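My mother washed dishes for a family of 10 and never owned a machine to help her, and when my father finally brought home a secondhand dishwasher she stood in front of it for a week before she trusted it with the good plates. I think of her every time somebody asks me whether the robots are ready to do our housework yet, and I get asked a lot, living as I do two streets over from the Stanier workshop in Varurwood.

My answer is no, and I say it fondly. I have spent a good many afternoons over there, on a stool with a sandwich, and I have come to root for those arms the way you root for a toddler crossing a rug. They can pick up a mug. I would have told you once that picking up a mug was the easy part of the day, but try thinking through it sometime. You have to know which way the handle faces, and how hard to squeeze, and whether there's still an inch of cold coffee at the bottom that's going to end up on the floor.

And a mug on a table is a kindness, really. The mugs in my house are under the newspaper, or behind the bread, or on the bathroom windowsill where my husband swears he did not leave one. Clearing up after supper is 200 little decisions – is that a scrap or is somebody saving it? – and most of us make them while talking on the phone.

I know the folks at Rametti say we'll all have a helper in the kitchen within 7 years. Maybe so! I'd be glad of it, with my knees. But I'd like to see one put away the groceries in a kitchen it has never met before I start clearing out a closet for it to live in. Until then I'll do my own washing up, slowly, with the radio on, and I'll keep going over on my afternoons to see how they're getting along.

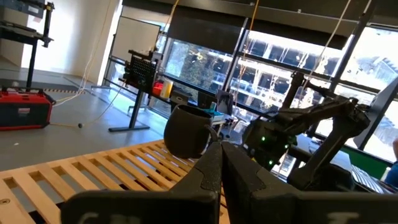 A black mug on the slatted table, with the gripper close by.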